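Sendcombe Community Orchard and Kitchen - Progress Report to the Gaillard Fund
Dec 7, 2020 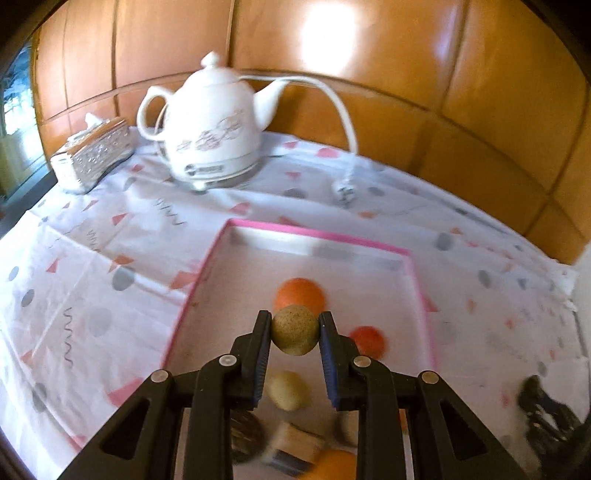
Jocelyn Catacutan

Dear friends at the Fund,

I meant to keep this to a page, and I can already tell I won't manage it. So much has gone on since the grant came through in March that I hardly know where to begin, so I'll start with the trees and work my way indoors.

The old half of the orchard, the part that runs down to the Lodance road, has now been pruned from end to end. Some of those pears hadn't seen a saw in many years and we went gently, taking out the dead wood first and leaving the heavier cuts for this winter. Anayeli Alvarado has kept a notebook on every row (she draws the trees as well, and rather beautifully), and we plan to copy it out so that next year's pruners can see what was cut and what was left alone. We planted 40 new trees along the north fence, mostly plums and quinces with a few late apples. Three didn't take and the nursery is replacing them without charge.

The harvest was a good one. We picked 600 pounds of fruit we could use, and 420 of those went out in the weekly boxes. The rest was cooked, dried or pressed. I'll admit the cider was not our finest hour - we left it too long in the shed during the warm spell and most of it went on the compost - but the quince paste sold out at both markets, and people are still calling to ask for more!

Our cooking classes had to change completely, as you'll understand. We moved them outside under the big awning while the weather held and kept the groups small. When it turned cold we switched to recipe bags that families could pick up at the gate, with the fruit weighed out and the steps printed on a card. I missed the noise of a full kitchen, but several families who had never been able to come to an evening class took a bag every week, and we'd like to keep the bags going even after the classes come back.

On the money side, we are a little under on tools and a little over on fencing. The deer found the gap by the Grudine lane before we did, and closing it cost $400 that wasn't in the original budget. With your permission I'd like to cover that from the tool line. The receipts are in the folder that goes with this report.

Over the winter we'll finish the heavy pruning, mend the shed roof and order labels for the new trees. I'd also like to talk with you about a second dryer, as the one we have ran day and night through September and is starting to complain. Please do come and see us when the blossom is out. There's always tea, and Anayeli will want to show you her notebook.

With warm thanks,
Jocelyn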